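Packing soft pouches: tips picked up at the Morin open day

Posted by Hamish Hinds, 22 January 2021

I went along to the Morin open day to see their hand-held grippers, the kind a person works with to teach a robot arm a household job. The job being taught was handling thin bags and pouches. Sheldon Thibodeau ran the demonstration and talked us through it. Most of what he said applies to doing it by hand at home, so I wrote it down.

Lay the pouch flat before you do anything else. Smooth it from the middle out to the sides with your palm. Take hold of both side edges and keep your hands level. 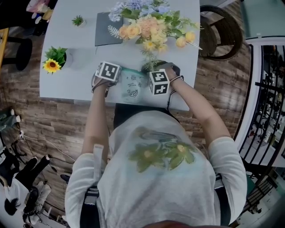 Can I use the same method for zip bags from the freezer?
Let them come to room temperature first, as cold plastic is stiff and the seal can split. After that the method is the same.

Pick a pouch up by its top edge if there is anything in it. Holding it lower down squeezes the contents upward and the opening gapes. If the plastic is slippery, a pair of rubber gloves will give you better grip than bare fingers.

Keep your pace slow. Sheldon said beginners rush the lift, and he has them repeat it around 80 times before moving on to folding. 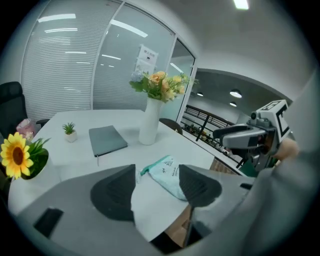
For folding, bring the bottom edge up to the top, press the air out toward the opening, then fold once more. Two folds are enough for most sizes. Stand the folded pouches on end in a shallow drawer, with the same colours together, and you can find the one you want without unpacking the lot.

The next open day is in August.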